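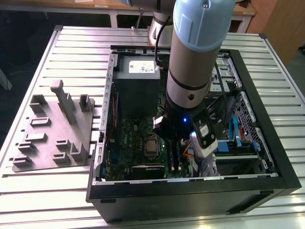 ## The black tower, lid off

Gray power supply, green motherboard, and a graphics card wearing its own little silver logo plate. The blue SATA cable has decided to be the pretty one.

## About this page

Grarno is my running gallery of old desktops with their side panels off. I started it in May, when Natalina Tedesco gave me a PC and 40 minutes of advice — the PC has aged better. New pictures go at the top.

## Still to come

Mirko Cirillo's beige thing, once he finds the screws. He put them somewhere safe. Leonardo has promised three more, so expect one.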